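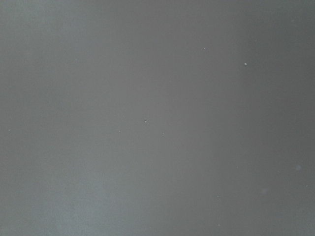

How to paint an old metal cabinet

Before you start, take off the doors and handles and put the screws in a small bag. Wash all the metal with warm water and a little dish soap, then let it dry for one night.

Sand the old paint with 60 grit paper only where there is rust. For the rest use a finer paper, with light hand. Clean the dust with a damp cloth.

I use the gray primer from Serra, but other primer for metal is also good. Give one thin coat and wait 4 hours. After this, apply the color with a foam roller, always in the same direction. Two thin coats are better than one thick coat, which can run down on the sides.

Please do not put the doors back on the same day. The paint feels dry to the finger but it is still soft, and the hinges will mark it. I wait three days.

Eduardo Tagle, April 13, 2020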